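Irkgate Two-Arm Bench Kit -- User Guide
Section 9: Setting Up a Tray Chore

Before you start

You have probably bought this kit to find out whether a machine can do the small, dull jobs yet. The short answer is some of them, on a good Tuesday, with you standing next to it. Sorting clothespins goes well. Socks do not. Keep your expectations at clothespin height for this section.

Setting up

1. Clear the table. The arms do not understand coffee cups, though they will move one.

2. Switch on the left arm, then the right. Wait for each to finish its stretch before touching anything.

3. Open the Sumanen panel and choose Chores, then Tray. If you see error 317, the arms think they are in each other's seats. Swap the two data cables and try again.

4. Lower the speed to Slow. Fast is available, and you will try it anyway, so please move the coffee first.

5. Teach the rim. Guide each gripper by hand to its own side of the tray and press Save.

6. Put in three clothespins and press Run.

Note: The Kenell soft fingertips are sold separately. They help with cloth in the way that mittens help with cloth.

CAUTION: Keep hands, sleeves and pets out of reach while the arms are live. Press the red stop button first and argue with the machine afterward.

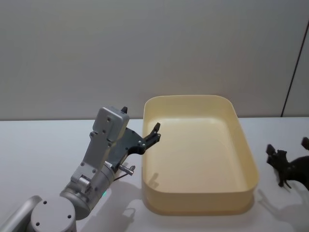

Rim height matters more than anything else you will enter in this section. Measure from the tabletop to the top of the lip and type it in before every new tray, even one that looks the same as the last. Do the first check with nothing in the tray, and bring the left finger in over the near left corner so that it hovers clear of the rim. A finger saved too low will push the tray across the table with great confidence and report the chore as done.

7. If the run stops early, write down the code and look it up in Section 10. Code 171 means a dropped item. The arm will not pick it up. That chore is still yours.

Users moving over from the Van Rooij controller should delete their old tray files before step 3.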